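Open Day at the Zondum Building: Pictures and Grumbles

I went to the Zondum open day in June because a friend had a spare pass and because I've spent years hearing that robots are going to do my dishes. The poster by the entrance said "See the home of tomorrow, working today." I have seen a lot of posters.

Oken runs the ground floor, and they had 10 stations set up, most of them roped off. You got a paper badge (mine was number 1205, so either they were busy or they don't start at one) and a map that left out the restrooms. Martim Ramalho met our group at the door and did the talking for the first half hour. He was pleasant and quick, and he used the word "soon" a great deal.

I asked him early on how often the arms drop things. He said it depends on the object. I asked which objects. He said we'd get to that at the tables, and then the group moved on and I lost my spot near the front.

Most of what I saw that morning was slides, so this gallery is shorter than I'd planned. The tabletop demo is the one worth a look.

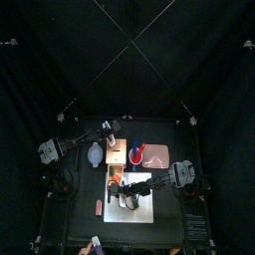
TABLETOP HANDLING

Two arms, one black table, black fabric all the way up. My kitchen doesn't look like this and I doubt yours does either. I'd like to see the same pair of arms next to a window with the afternoon sun coming in.

The objects are at least ordinary: a red cup with a red utensil and a blue one standing in it, wooden boxes, a see-through blue bowl. Everything has some space around it, though. Go open your junk drawer and compare.

Look at the bottom edge and there's a hand, with something purple in it. I bring it up because the handout for this station says "autonomous" 4 times on one side of the page and never says who picks what goes on the table, or who tidies up between tries. I'd call that part of the job. At my house it's most of the job.

The right gripper is down at the white tray and the left one is up by a wooden box. Two arms at two different spots is a nice thing to have in a picture. Whether they can work on two different chores at once is a separate question, and I didn't get an answer I could write down.

WHAT THEY TOLD US

Lindiwe Tshabalala took over after the coffee break and was a good deal more frank. She said the software, which they call Trilluron, had been through 228 practice sessions before the open day, and that she wouldn't trust it with a wine glass. I wrote that down word for word. It was the most useful thing I heard all morning – and it wasn't on any of the slides.

She also said that soft things and see-through things are still hard. Somebody behind me asked about laundry and she just laughed.

A man from Kaczmarczyk, who supply the tables and rails, wanted to talk to me about rails. I let him. They seem like decent rails.

No price list, no date, and no clear word on who would come out to fix one when it quits. I asked at the front desk on my way out and got a tote bag.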